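Collection Diary, Maluleke Room
June, second week

The target for the soft goods set was confirmed this morning at 2,422 accepted examples. 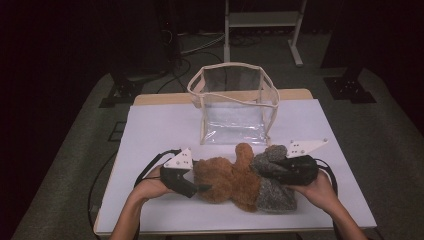

Work began at 8:40 with the bagging task. Iona Niven operated both hand-held grippers for the first session and I kept the log. The instruction for the task is unchanged: the operator takes hold of the toy from both sides, lifts it, and lowers it into the open bag. An example is accepted only when the toy rests fully inside and both grippers have been withdrawn.

The first session produced 47 attempts, of which 39 were accepted. Of the eight rejected, five were stopped when the bag tipped over before the toy was clear of the rim. The remaining three were lost to a dropout in the left gripper's signal. Ms. Niven reseated the cable at the handle and the fault did not return before lunch. I have reported it to Peltik all the same, as the same entry appears twice in the May log.

There was some discussion on the starting position of the bear. The written procedure asks for it to lie across the board, close to the bag, and leaves the direction of the head to the operator. Truvell has asked for greater variety in this respect. We agreed to change the direction after every 9 attempts and to note each change in the margin – the software has no field for it at present.

Ms. Niven also observed that the shaggy plush and the gray material do not behave alike under the fingers, and that she closes the right gripper more slowly as a result. I asked her to continue as she found natural. The model should learn from the way a person handles the object, including any hesitation.

Afternoon session from 1:15, roles exchanged. My own attempts were slower. Final count to be entered once the Pronex upload has been checked.

N. Mathebula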